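Speaker notes – "Showing It Once Is Not Enough: Teaching by Hand and by Remote Control"
Noseck workshop day, Wednesday, May 21, 2025

OPENING (keep it short, they've just had lunch)

Ask for hands up: who has been told that you can teach a robot a job "just by showing it"? Wait. Ask who has then gone home and tried it.

My position, so they know where I stand. I have spent a good part of the past year on the Bañuelos task set, where arms take parts out of a desktop PC, put parts back in and park them on a holder board. I think teaching by demonstration is useful. I also think most of what gets said about it at events like this one is too cheerful.

Don't apologise for that. Move on.

WHAT WE MEAN BY SHOWING

Two ways of doing it. By hand: you take hold of the arm and push it through the job. By remote control: you sit or stand apart, move a controller, and the arm follows. Both leave you with a recording, and the recording is what the learning is done from.

The sales line is that the person's skill goes into the recording. Some of it does. A good deal of what I know about seating a memory module is in my thumbs, and the arm hasn't got my thumbs. With remote control I can't feel the part at all on our set-up. I am going by eye, and by a sort of learned nervousness.
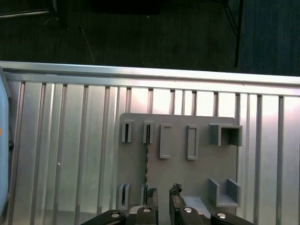
Pushing the arm by hand gives you some of that feel back, though what you mostly feel is the arm. It is heavy in odd directions. You end up hugging it. And your own body is in the way of the outside cameras for half the recording, so whatever learns from it is learning from a view it will never have again. Say this slowly, people tend to write it down.

We stopped hand guiding for anything with a slot in it after the October round. Still use it for big, loose moves.

THE PART THAT GETS SKIPPED: PICKING WHAT TO SHOW

Memory modules are the favourite demo because they look hard. A long thin board in a two-finger grip can go in at all sorts of angles, and each angle is a slightly different lesson. If five people record the task you get five opinions on how steep it should be on the way to the holder.

We asked everyone to agree on one approach. They agreed in the meeting and then drove it the way they liked.

Figures, read them out plainly: 2549 recordings kept in the set. 119 of those I would be happy to show to a person learning the job. The others aren't failures, they get there in the end. But they are full of dithering, and dithering gets learned along with everything else.

(If anyone asks how I chose the 119: by watching them, with coffee. No score, no tool. Fair criticism, take it.)
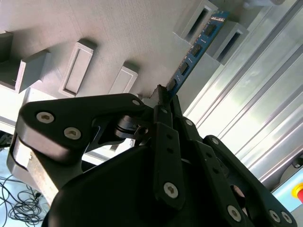

WHAT THE WRIST CAMERA KNOWS AND DOESN'T

The wrist view is lovely for the last few centimetres. Everyone falls for it. The trouble is that the gripper takes up so much of it, and while you are holding a part the part takes up more.

Drivers at Gosenix told me they hardly look at it. They watch the outside view until they are nearly touching, glance at the wrist, and go back. So the recording contains a picture that the person was not using to make the decision. I have not heard a good answer to what the learner should make of that. "It will sort itself out with more data" is an answer I've heard over 17 times.

Pause here for the laugh, or for no laugh.

THE OPEN CASE

People from outside the field think the computer tower is easy, as it is a box lying on its side with the panel off. Talk them through why it isn't. Cables. A bundle of wires from the power supply does not sit the same way two mornings running, and it is exactly the sort of thing a person nudges aside without knowing they did.

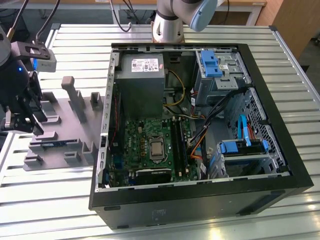

I went back through my own sessions looking for this and found I was steering round the cables every time, by a different route, and had never once written that down as part of the task. As far as the task sheet was concerned I was doing "reach in, grip, lift". The sheet has three verbs in it. The job has a great many more.

Same point about the holder board next to the case. A part that is already sitting in its holder has been put there by someone at the right depth and the right way up. We call that "reset" and don't record it. Somebody's hands are doing careful work between every pair of recordings and it appears in no results table I have seen, ours included.

REMOTE CONTROL, WHEN IT GOES WELL

Be fair here. Last time I gave this talk I was told I sounded bitter.

A driver with a few weeks behind them can bring a gripper down into a case with a part in its fingers and make it look dull. Dull is good. The tilt of the part gets put right in small moves and there is no lurching. I would not have believed it when we started with the Stotano controllers, which felt like stirring soup with a broom.
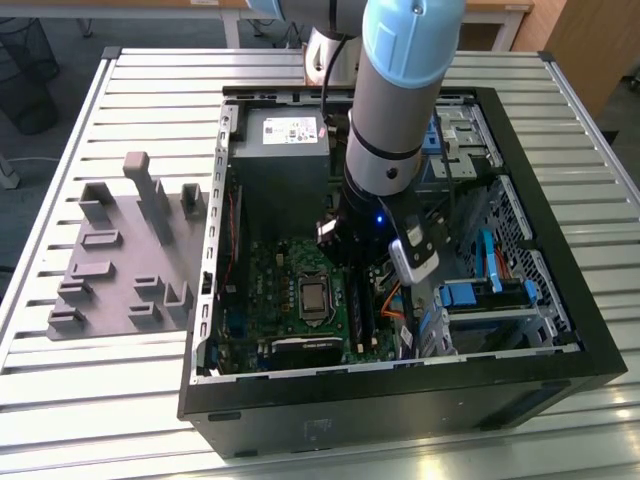
But look at what that took. Weeks of practice for the person, so that the person could teach the machine, so that we would not need the person. I'd like to see those weeks counted in the cost when somebody puts up a slide saying the task was taught in an afternoon. The afternoon was the recording.

THINGS I WOULD ASK A SUPPLIER

- Who drove the demonstrations, and how long had they been driving?
- How many did you throw away, and who decided?
- Can I watch the worst ones you kept?
- What happens if I turn the case by the width of a hand?
- Who puts the parts back?

If they answer the third one with a yes, carry on talking to them.

CLOSE

We are carrying on with the work. I would still rather record a task than write out every move. The next round will have fewer drivers and a longer task sheet, with the cables on it.

Questions. If the microphone goes again, repeat each question before answering.

Related items
Noseck workshop day: programme and room plan
Bañuelos task set: notes for new drivers
Hand guiding or remote control? Slides from October
Stotano controllers: set-up and first session
Writing a task sheet people will follow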